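Millarness Household Boards > Kitchens and Appliances > Fridges and Freezers

Thread: Door bins vs. shelves – does it really matter where stuff goes?

gasketgrump
Posted January 13, 2018

My sister-in-law sent me one of those printable fridge maps. You know the kind. Drinks in the door, leftovers up top, meat at the bottom, fruit in one drawer, greens in the other, and a little label for each. She swears it cut her food waste in half. I asked how she measured it and she changed the subject.

I have a plain top-freezer model with two glass shelves and one crisper. My question is whether any of this is worth doing in an ordinary kitchen, or if it's something people do for one weekend and then go back to shoving things wherever there's a gap. I'm leaning toward the second. Change my mind if you can.

pantry_moth
I'll bite. The door is the warmest part of the fridge. That part isn't made up. Every time you open it, the door swings out into the room and everything on it goes along for the ride. So milk in the door is a bad idea, eggs in the door is a so-so idea, and ketchup in the door is fine because ketchup would survive a house fire.

The rest of the map I can take or leave. Labels are silly unless you have kids or roommates.

Laimutė Kļaviņa
I kept milk in the door for years and it never went off early. We drink it fast. If a carton is gone in 3 days it doesn't matter where it sits.

pantry_moth
Sure, but that's an argument for drinking milk fast.

Laimutė Kļaviņa
It's an argument for not rearranging my kitchen over something I can't taste.

coldshelf2056
Two things. I bought a cheap Clivberg thermometer last April and moved it around my fridge, one night in each spot. Back of the bottom shelf was coldest, door was warmest, and the difference was real but smaller than I'd been told. I only did it once through, so don't take it to court.

Second, I think the bigger problem with a fridge map is that it assumes you have a full fridge. Half the people I know don't.

gasketgrump
One night in each spot isn't much of a test. Did you open the door the same number of times each night?

coldshelf2056
No, and I'm not going to. I have a job.

Cường Hứa
The half-empty fridge point is a good one, and I'd go further. When people don't have much in there, the door gets everything, because it's the first thing your hand reaches. Then the shelves stay bare and they say the fridge is too small. Look at this one and tell me a printable map would help.

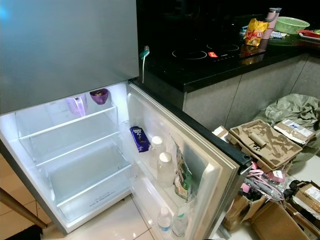 Shelf space is the part of the fridge people pay for and then don't use. A glass shelf can take a pot, a cake, a tray of chicken, anything wide. A door bin can take a bottle. In that kitchen both glass shelves have nothing on them, while the door is holding a Dairy Milk bar, some small bottles and a tall bag leaning over by the hinge side. Maybe that's all fine where it is. But if you went and printed a chart for it, you'd be labeling empty glass. I'd start by asking what you cook in a week, then worry about where it goes.

pantry_moth
Chocolate in the fridge is the real crime there. It gets that chalky look and tastes like nothing.

Cường Hứa
Depends on your kitchen. I've lived in places where a chocolate bar on the counter was soup by noon.

pantry_moth
Then eat it before noon.

gasketgrump
OK, I'll give you the empty shelf thing. But I notice you dodged the question. If the fridge isn't full, does it matter where things go or doesn't it?

Cường Hứa
For water and candy, no. For raw meat, yes, bottom shelf on a plate, because it leaks. For eggs I don't care and I don't believe anybody who says they can tell.

hinge_side_up
Coming at this from another direction. My complaint about door bins is weight. Load them up with big jars and the door starts to sag, then the gasket doesn't meet the body properly, then you've got frost and a motor that won't shut up. I've replaced 2 gaskets on our old Nedbridge and I blame pickles.

coldshelf2056
Do you know it was the weight? Gaskets get old.

hinge_side_up
I don't know it for a fact. The door hung low on the handle side and the gap was on that side too. After I shimmed the hinge it closed by itself again. You can draw your own conclusion.

coldshelf2056
My conclusion is that you shimmed a hinge and it helped. Doesn't say what bent it.

Laimutė Kļaviņa
The dollar bill test is easy if anyone wants to check theirs. Shut the door on a bill and pull. If it slides right out, that spot isn't sealing. Do it all the way around, the corners too. Wipe the gasket first, because half the time it's only crumbs and dried juice.

gasketgrump
Did the bill test on mine just now. It slips on the bottom corner. I wiped the gasket down with dish soap and it still slips, maybe a little less. So thanks, I came in asking about a fridge map and now I need a gasket.

hinge_side_up
Try a hair dryer on low before you buy one. Warm up the flat section, work it out with your fingers, then keep the door shut overnight. Worked on one of mine and did nothing for the other.

pantry_moth
Going back to the map for a second. Does anyone use the crisper the way it's supposed to be used? Mine has a slider for humidity and I've never seen it make a difference to a single carrot.

Laimutė Kļaviņa
Mine has no slider and my lettuce lasts. I wrap it in a towel.

Cường Hứa
I'll defend the crisper a little. Greens do better in there than on an open shelf, I've seen it plenty of times with cilantro. The slider I can't speak for. I set it when we moved in and forgot it was there.

What I don't buy is the set of stacking bins that Ķēniņš sells to go on the shelves. You pay for a box to put inside a box. Twelve of them in a set, last I saw, and they don't fit past the light in half the fridges out there. They're also a pain to wash.

coldshelf2056
I have two of those bins and I like them. One for cheese, one for the small jars. Pull it out, get what you need, push it back. Nothing gets lost behind anything.

Cường Hứa
Two I can see. Who needs twelve?

coldshelf2056
Someone with a full fridge, I guess. I gave most of the set to my mother and she keeps yarn in them.

gasketgrump
So where I've landed so far. Milk on the shelf if you're slow with it. Meat low down. Heavy jars maybe out of the door, though I'm not sold on the sagging story. Skip the labels. That's four things, and three of them I was doing before I ever saw the chart.

My sister-in-law is going to ask if I printed it. I'm going to say it's on the fridge and let her assume which side.

pantry_moth
You still haven't said where your eggs are.

gasketgrump
In the door. They've always been in the door. The thing came with an egg tray and the egg tray clips to the door, so take it up with whoever built it.

pantry_moth
Mine has the same tray. I keep batteries in it.

hinge_side_up
Update on the hair dryer whenever you get to it, please. I'd like to know if mine was a fluke.

gasketgrump
Tried it last night. I ran it on low along the bottom corner, pressed the rubber out by hand, left the door shut till breakfast. The bill holds now, but I can still pull it out if I mean it. I'll check again in a week before I say it's fixed.

Laimutė Kļaviņa
Check the top corner on the handle side as well. That's where ours went next.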